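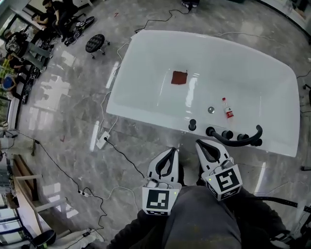 Stamcombe Lifeboat Station is a volunteer sea rescue station on the north side of Stamcombe harbor. It covers the shallow, fast-moving water between the harbor mouth and Prumside Point, a wonderfully wild stretch of coast and one of the trickiest to work at low tide.

The station began with a single rowing boat, kept in a net shed and launched by hand down the beach. Its first coxswain, Ynyr Penry, drilled his crew every Sunday and wrote up each launch in a logbook that still survives – all 200 pages of it!

Today's crew of 20 runs an inshore boat, the Huttunen, and trains year-round in towing, first aid and night searches. Impi Jääskeläinen became the station's first female helm. The boathouse opens to visitors each May, when the Huttunen is launched for the harbor parade.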